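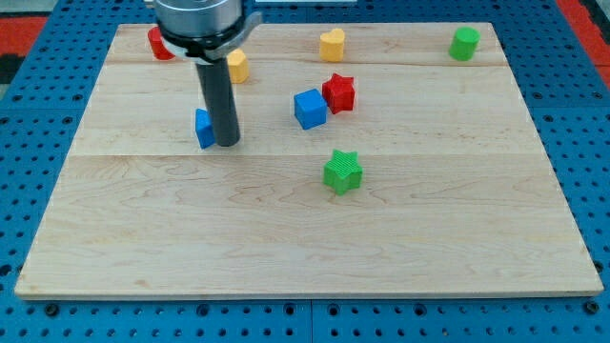
Working Group Minutes

Gomwood Rural Pensions Pilot
April meeting, 2 p.m., Unstead office

Minutes of the March meeting were approved with one correction to the Lirkel enrollment table.

1. Enrollment
The Lirkel district office has 753 people on the register, against a target of 700 for the quarter. Lencho district is behind and still has 56 applications waiting for proof of age. Most of these applicants have no birth certificate. The group agreed that a sworn statement from a village elder plus a clinic record will be accepted until the end of the pilot. The district offices will be told in writing.

2. Payments
Lencho asked to move from monthly to bimonthly payments to cut travel costs for the pay team. Members from the farm workers' union objected. The item was held over until the cost figures are in.

3. Survivor benefits
The draft rule gives a surviving spouse half the pension for 12 months. Two members asked for the same terms for a dependent parent. The secretariat will redraft section 4 and send it out before the next meeting.

4. Other business
The complaints form is being translated. Lirkel needs a second filing cabinet.

Meeting closed at 3:40 p.m. Next meeting in May, same place.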